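Stories > Short Fiction > Kenna MacAulay

The Eggplant Stays

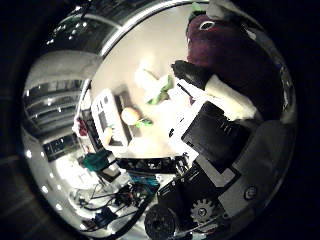 The eggplant, up close

I inherited my uncle Leopoldo's workroom in March, along with 57 boxes and one plush eggplant with a fuzzy purple belly and a leafy green cap. Naomi came over to help me clear it out. She's ruthless, bless her – she'd filled six trash bags before I found my coffee!

"That goes," she said, pointing.

"He's looking at me," I said. (He was. He has this little white ring of an eye.)

So we worked around him. We sorted gadgets, argued over cables, ate cold noodles on the floor. Around midnight Naomi got quiet, picked him up and tucked him under her arm like a baby.

"Did your uncle ever name him?"

I told her Plokcombe, which I made up on the spot, and she nodded and carried him out to my car.

Contact | © Kenna MacAulay | Back to top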